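Prudside Motor Works - Vacancy: Heritage Workshop Technician

Hours: full time, Monday start, early finish Friday
Based at: the Dirkham workshop
Reports to: Raffaele Melis, workshop manager

Prudside looks after old sports cars for people who love them more than is financially sensible. We rebuild engines, straighten what other people have bent, and keep parts in stock for cars whose makers stopped returning calls a long time ago. Most of our work is on the Helgate roadsters, of which 610 were built and a surprising number are in our parking lot waiting for carburetor parts.

We need another technician. The last one has gone off to restore a boat, and we wish him luck with the rust.

What the job is

You'll strip, inspect, and rebuild engines and gearboxes, mostly four-cylinder, with the odd six when an owner has come into money. You'll set up suspension, chase electrical faults through looms that have been "improved" by several previous owners, and write up your work clearly enough that Josiane Besnard in the office can turn it into an invoice without walking across the yard to ask what "sorted the thing" means.

In February we start preparing customer cars for the Rana Hill Rally, an event of 700 miles run by people with a strong belief in the fitness of 50-year-old cooling systems. Two of us travel with the cars each year. If you get the job, you'll take your turn. The food is good and the beds are short.

There is also a long-running project car, a Helgate coupe known in the workshop as the Committee because it never reaches a conclusion. You'll be expected to work on it during quiet weeks. We'll let you know when we have one.
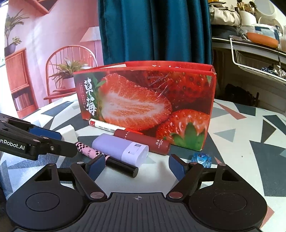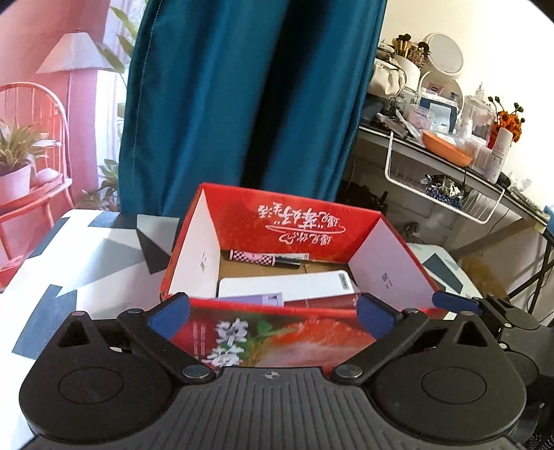
Patterned table covering in both; the red box is in the second picture.

What we're looking for

You've worked on cars older than yourself, or at least old enough to have a choke. You can use a micrometer and you put it back afterward. You can read a wiring diagram, and you know when the diagram is lying. Welding would be useful. TIG would be very useful, as our present welder is also our parts buyer and would like to see daylight.

We don't insist on a particular certificate. If you have one, bring it. If you learned the trade in your uncle's barn, tell us what came out of the barn and whether it ran.

You'll need a driver's license clean enough for our insurer, who is not a romantic. You'll also need to be civil to owners. Some will telephone to describe a noise. Some will perform the noise. Please let them finish.

What you get

Hourly pay depending on experience, with overtime paid at the proper rate during rally season. Paid vacation, a tool allowance, boots and overalls. Health coverage starts after your trial period. The workshop is heated, though Alun Pugh, who has the bench nearest the door, would like that claim looked into.

There are 11 of us, counting the office. Lunch is at noon. The coffee machine was rebuilt in-house and runs a little rich.

How to apply

Send a resume and a page or so on a repair you're proud of, plus a few lines on one that went wrong. We read the second part first. Photos of your work are welcome, but please don't send us videos of you doing donuts. We've seen enough to be going on with.

Address everything to Silvana Falcão at the Prudside office in Dirkham, by mail or by hand. If you come in person, use the side door and mind the step. Anyone who gets through to the second round will spend a paid day in the workshop with Raffaele, taking apart a gearbox and putting it back together. Having parts left over at the end doesn't rule you out, but he will want to talk about them.

Questions about the work itself can go to Rosalinda Dalisay, our engine builder, who is at her bench from 7:30 and best approached after 10.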